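Search this book Go

Chapter 4
Setting and Clearing the Table
By Delphine Dunleavy – November

Small tools cause more trouble at the table than large ones. A plate has one place to go, but chopsticks roll, get mixed up and lose their partners. In this chapter you will sort them by color and length, match them in pairs and store them upright in a holder. Set aside 40 minutes for the first exercise.

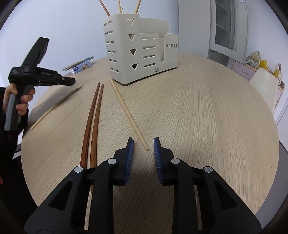
Should chopsticks go into the holder before they are dry?
Dry them with a towel first, then stand them with the tips up so that air can reach the ends that touch food.

4.1 Sorting by Pairs
Lay every chopstick flat and put the dark ones together. Match the light ones next, checking the length of each pair.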